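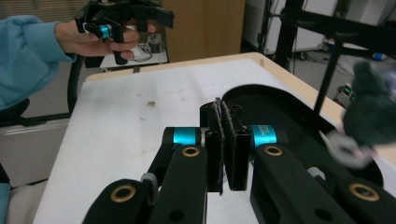

Skorix Hand-Held Gripper

Overview | Research notes | Specs | Support

Skorix is a two-finger gripper you carry in your hand. You do the task yourself, the tool records how you did it, and the recording goes to train an arm that has the same fingers. We have been building these at Sasard for a while now and we still get a kick out of watching a new task go from a tabletop to a policy in the same afternoon!

What's new in this version

The finger pads. Earlier pads were bare, and thin flat parts kept rotating in the grip whenever someone moved quickly. The current pads are rectangular with a fuzzy lining on the inner face, and the lining gives just enough to hold a thin piece upright between the fingers. Awuor Kinyua tried a lot of materials before settling on this one (her drawer of rejects is impressive), and it can be swapped when it wears down.

The linkage has changed too. Brass-colored bushings sit at the pivots on the long black links, and the joint housings are now cyan — easy to find in video when you are going back through recordings.

Research notes: does a second gripper help?

This was the question Liesl Mayrhofer brought to us in September, and we loved it. Most of our demonstrations had been made with one tool at a time. She wanted to know if people working with 2 grippers over a shared table would give us better data for handling thin objects, or just messier data.

We collected 1000 demonstrations on the Elell task set, half with a single gripper and half with a pair. Each policy was then tested on 175 trials with parts it had not seen in training. The paired policy dropped fewer parts, and the gap was widest on handovers, where the single-gripper policy tended to close too early. On plain pick-and-place we found no difference worth reporting.

One result surprised us. The paired demonstrations were slower, and we had expected to trim them before training. Liesl left the pauses in for one run and that policy did best of all! We think the waiting carries useful information about when to let go, but we have only looked at one task set so far and would love to see other labs try it.

Setting up a session

Use a plain, light work surface. White paper over the tabletop is fine, smudges and all.
Route the cable behind the table edge before you start.
Open and close the fingers fully once at the start of each recording.
Record up to 20 demonstrations, then take a break. Tired hands show in the data.

Software

Recordings open directly in Bayram, our viewer and labeling tool. Paired sessions load side by side on one timeline — new in this release, and the feature we use most.

Questions about the study or the pads can go to Awuor through the Support tab.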